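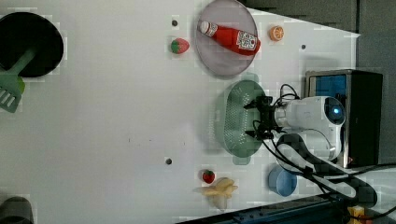 Yabsira Ejigu asks that the cable check come before the finger check on every Jerico cell, as a tight loop at the wrist will pull the gripper off its zero.

4.2 Checking the cable run and gripper

1. Stop the program and move the arm to the service pose at speed 3.
2. Follow the gripper cable from the connector back along the arm. It must lie in its clips or straps with slack at each joint.
3. Turn the wrist joint slowly through its full working range. Refasten any clip that slides.
4. Open the gripper fully and enter 1000 on the Sestum panel. Enter 0 to close. The fingertips must meet evenly.

CAUTION: Keep hands clear of the fingers during step 4.
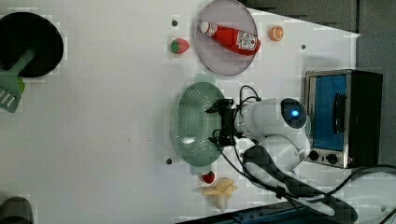 Does the zero have to be set again after a clip is moved? Only if the fingertips fail to meet evenly in step 4; see section 7.

5. Run the test pick over the rim of a light part, with the grip force at 125.
6. Enter the result in the cell log.

Note: Replace a cable with a worn jacket. Do not tape it.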